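Drisska workshop – gripper check before the evening session
Checked in November, bench 2. Tool: Pridus hand gripper, 2,914 cycles on the counter.

1. Screws on the mounting plate: all tight. OK
2. Marker tags: flat and clean, corners not lifting. OK
3. Finger pads: small wear on the ridges, still good. Change at next check.
4. Finger travel: closes fully, but I feel a light rubbing near the end – please watch this.
5. Cable strain relief: NOT OK. The tie was missing, I put a new one.
6. Battery: 161 minutes since last charge, not warm to the hand. OK
7. Bench: the bottle must have its cap closed. Beans stay in the divided tray, because on the floor they are slippery.
8. Backdrop: hangs free of the walking way. OK

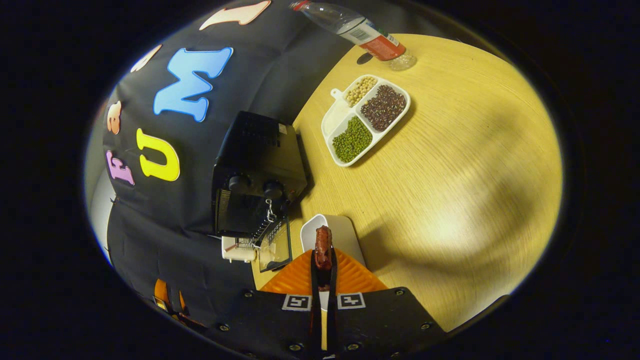 Gounder: I don't agree with point 4. On mine the same rubbing became a stuck finger after around 30 grips, so I would open it now and not wait.

Accepted. Point 4 is changed to NOT OK. I will open the finger guide tomorrow morning and clean it, the spare one from Romel is in the drawer. Until then please do not use this gripper.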